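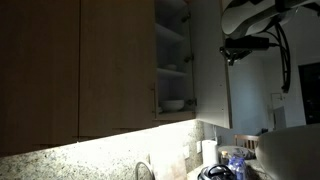
How many demonstrations do you record before training a policy on a kitchen put-away task?

We settled on 60 per task variant, all teleoperated, with the bowl start position changed between takes. Fewer than that and the arm learned one path to one spot on the shelf.

Posted by shelfpath in Teleop and Hand Guiding

14 replies, showing first page

torque_ledger
Is 60 counting the bad takes? We keep the failures in a separate folder and they add up fast on anything with a cabinet door.

shelfpath
Only the good ones. A take is good if the bowl ends up upright on the shelf and the operator never hit the pause pedal. Total recorded for the cabinet set was 372 across all variants, before cleanup.

nullspace_ned
I would do this one by hand guiding. Upper cabinets are a reach problem, and with remote control the operator keeps driving the elbow into a bad pose because they only look at the wrist view. Grab the arm, walk it up to the shelf, done. Fewer takes and smoother joint data.

shelfpath
Tried it in February. Two problems. Your own hand and forearm end up in the wrist camera for half the approach, and the policy picks up on that. Also the arm is heavy at full reach even with gravity compensation on, so everyone's takes sag near the top.

nullspace_ned
The sag is a payload setting. Enter the gripper plus the camera bracket as one mass and it goes away. The hand in view I grant you, but you can replay the joint path afterward with no person there and record the video on the replay.

torque_ledger
Replay works until the bowl moves a little. Then you have a clean video of a miss.

kirui_bench
We run the Kirui leader arm for this and I'm with the OP. Things that mattered for us:

Open door. A door swung out toward the arm is the worst obstacle in the whole task, because the wrist camera loses it right when the forearm gets close. We added a second fixed camera for the operator only. It is not fed to the policy.

Lighting. Under-cabinet strips blow out the backsplash and auto exposure drags the wood doors down to brown. Lock exposure on the shelf interior. White bowl in a white cabinet is hard enough already.

Cables. Leave a service loop at the wrist and check it at the top of the reach, not at rest.

shelfpath
Agree on exposure. We locked ours late, so the first part of the set is useless for training. What control rate are you on?

kirui_bench
20 Hz for the policy, faster on the leader side and downsampled.

dmp_holdout
You are both overcollecting. For a fixed cabinet, 2 hand-guided demos and a movement primitive with the goal set from a bowl detector will put dishes on a shelf all day. I did it with the Polen toolbox and it fit on an old laptop.

shelfpath
Fixed cabinet, sure. Ours has to work on the middle shelf and the cabinet floor, door at whatever angle the last person left it. A primitive has no idea the door is there.

dmp_holdout
Then add the door as a collision object. It is a flat panel.

torque_ledger
With its angle estimated from what? You are back to perception, and that is where the hours go. Demos are boring but an operator can do them on a Tuesday afternoon.

nullspace_ned
Has anyone mixed the two? Hand guide the reach, switch to remote for the last bit and the release?

kirui_bench
Brunavlow had a recorder that allowed it. The switch left a jump in the joint velocities – small, but the policy reproduced it every time, right at the shelf edge. We stopped using it.

shelfpath
Could you filter across the switch, or was it too sharp for that?

kirui_bench
Filtering helped the plots. The arm still twitched. I can look for the logs if you want them.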